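Prenari Language School
About us

Prenari is a small private school which teaches languages to adults and tests them. We started with evening courses in English. After some years the testing became as large as the teaching, and today the two parts of the school work side by side. We have two floors, 15 teachers, and a group of item writers and raters who mostly come from the same team of teachers.

Our director is Poonam Dixit. She was a classroom teacher first and later she worked many years as an oral examiner. She wrote the first placement test of the school by herself, on paper, during one summer, and parts of it are still in use. She continues to teach one course every term, usually the B1 group on Thursday evening.

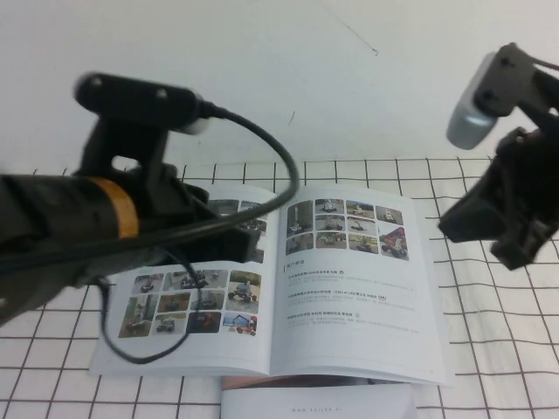 What we teach

The main language of the school is English, at all levels from A1 to C1. We also offer French, Dutch and Italian, and courses in the local language for people who moved here for work or for family. A group has normally eight to twelve students. The course year starts in September, and a second intake is in the winter. It is possible to join a group later if the placement result fits and if there is a free chair.

Many of our students come in the evening after work. For this reason the lessons are ninety minutes with one short break, and the homework is kept small. We prefer that a student reads two pages with attention than that he takes home ten pages and returns them empty. Students who miss a lesson receive the notes of the teacher by email on the next day.

For companies we give courses at the workplace. The firm Claeys was our first company client and it is still with us, with two groups in English and one in French. Favano joined later and asked for something different: short courses in writing only, for staff who answer customers by email. We did not have such a course at that time, so we made one, and now it is also open to private students.

How we test

Every new student takes a placement test before the first lesson. The test has a reading part, a listening part, a part on grammar and vocabulary, and a short conversation with a teacher. The first three parts are done on the computer and the conversation is face to face. Everybody receives the result in writing, with a level for each skill and some lines of comment. Very often the levels are not the same. A person can read at B2 and speak at A2, and the group should be chosen with this in mind.

The computer part runs on our own system, which we call Arkus. It has a bank of over 2000 items, and it chooses the next item according to the answers which were given before. A strong reader does not have to go through all the easy texts, and a beginner does not have to sit in front of texts he cannot understand. The grammar part is not adaptive yet. We tried it, but the item bank was too thin at the lower levels, and we decided to wait until there are more items. 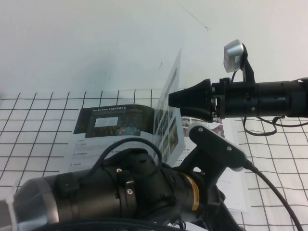 Writing an item for reading comprehension takes more time than most people expect. Our item writers look for texts that an adult really meets in daily life, such as a letter from the landlord, a notice at the station, the opening hours of a clinic, or the instructions of a washing machine. Each text is read by a second writer, who answers the questions without seeing the key. Layout is also part of the difficulty. In a brochure like the one lying open on the squared cloth, with a line of small white letters along the top of a dark panel, a reader at A2 level can lose the header completely, and then the item measures the eyesight more than the language. We therefore set all test texts in dark letters on a light background, in one size, and we keep the original design only in the tasks where finding the information on the page is the skill that we want to measure. After the second reading, the item goes to a trial with students of the right level. If fewer students than expected answer correctly, we look at the question first and at the text after that.

Speaking and writing are always rated by people. Each performance is rated by two raters who do not see the marks of each other. When the two results are more than one band apart, a third rater decides. All raters meet before every exam session to listen to the same recordings and to compare their marks. These meetings are long and sometimes a little loud, but they keep the marks steady from one session to the next.

Paper or screen

We are often asked if a computer test is fair for a person who does not use a computer every day. It is a reasonable question. In our first year with Arkus we gave both versions to a group of 200 students, one version in the first week and the other in the week after, and we compared the results. For reading and listening the differences were small. For writing they were larger, and they went in both directions: slow typists wrote less on the computer, while students who type a lot wrote more and corrected more.

For this reason a candidate can choose paper or keyboard in the writing exam. 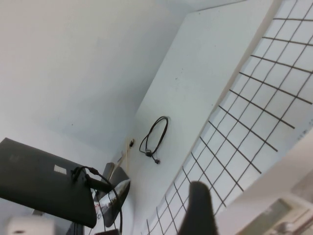 The choice must be made at registration, and it can be changed until the day before the exam. Both versions have the same task, the same time and the same rating scale. The raters receive handwritten texts as they are, with no typing over, and they are trained to give no marks for nice handwriting and to take none away for bad handwriting. Candidates who want to get used to the screen can come fifteen minutes earlier and do a practice task which is not rated.

If you need extra time, larger letters or a separate room, please tell us when you register. We ask for a short letter from a doctor or from a school, and we do not keep it after the exam.

Our teachers and raters

All teachers at Prenari have a university degree in the language or in education. Nearly half of them learned the language they teach as adults, and we are happy about it, as they remember which parts are difficult. New teachers visit the lessons of a colleague for two weeks before they get a group of their own. In the first term somebody visits their lessons as well, and they talk about it afterwards over coffee in the teachers' room.

A teacher never rates the exam of his or her own student. In a small school this makes the planning complicated, but we have kept the rule from the beginning.

Visiting us

The office is open on working days from ten in the morning until seven in the evening. You may come in without an appointment to ask about courses. For the placement test please make an appointment, and count one hour and a half for the whole visit. The entrance is next to the bicycle shop and the elevator is behind the stairs on the left side. Exam candidates should bring an identity card or a passport. Pens and paper are provided by the school, and bags stay in the lockers on the first floor during the exam.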